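Thu 15 April — neckwear, white table

Got in before Tormod and had the table to myself, so I finally made a start on the ties. Gaetano has been asking me since December how we want them put away, and my answer has always been "neatly," which he doesn't find helpful! Fair enough. The plan for now is one shallow tray per necktie, bow ties kept separate, and everything written down here so Afroza can pick it up when I'm at Clenari next week.

Today's pair is the dark red necktie with the white stripes and the maroon bow tie. I put the bow tie over on the left side of the table and gave the middle to the black tray. The necktie comes down into it from above, narrow end first, and I have to say it has a mind of its own (all that twisting on the way down — I swear the stripes make it look worse than it is).

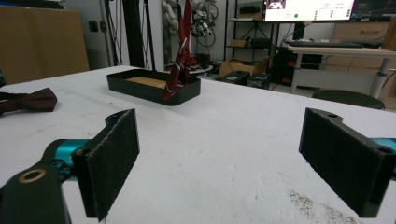
Tray notes

Using the black one with the rounded corners and the tan insert in the bottom. I like it. The walls are low enough that you can get fabric over them without a fight, and the light insert makes a dark red tie very easy to see, even for me before coffee. Coralie wants to try the deeper Jukska trays because they stack. I think she's wrong but I've agreed to one morning of it.

What I keep going back and forth on is where the tie should land. My first thought was dead center. Ashraful says go to the right and let the rest fold back across to the left, and after a morning of this I'm coming around to his way, because you've got somewhere to put the remaining length. Center leaves you with a heap.

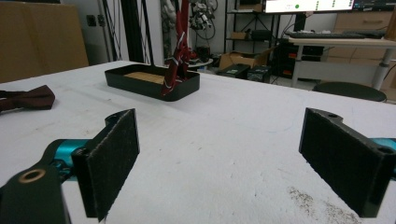 The other thing is the twist. If the tie has a half turn in it when the tip touches down, that turn goes right into the first fold, and then the whole stack leans. Ashraful smooths his between two fingers first. I'd like to see if we can get away with just waiting a few seconds — will try 7 and then 17 and write down which looks flatter.

Bow tie: flat, as is, no tray. Still need a proper home for it. Maybe the Mondal boxes?

To do:
Wipe down the table, there are brown specks near the right-hand corner and I don't want them on anything silk
Ask Gaetano about more tan inserts
Tormod to find the other striped tie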